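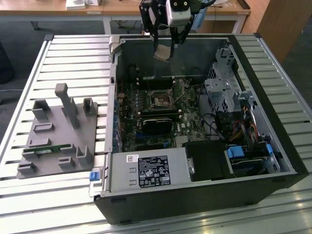 Why does the audio drop out of our story package halfway through when it's embedded on the Corkden site?
The Mollel player stops loading any clip whose caption file runs past 2,000 lines, so the sound goes and the pictures keep rolling.

Took me most of a morning to get there, so I'm writing it all into the ticket for whoever cops it next. I teach the broadcast unit, and my students had a lovely long feature on the Trornport ferry - video, text, a map, the lot. It played fine in the Asodora editor. Published, it went silent at the second interview!

First I re-exported the audio at a lower bitrate. No change. Then I swapped browsers (twice, I'm stubborn) and cleared the cache. Still silent.

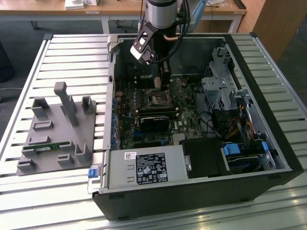
After that I pulled the captions out altogether and the sound came straight back. The file had 1,063 captions in it, but the export puts a blank line and a timecode with every one, so it was well over. I split it into two chapters and republished at 10 am.

Erick Were on the web desk has asked Mollel to raise the limit. Leaving this open until he hears back - the March packages are longer again.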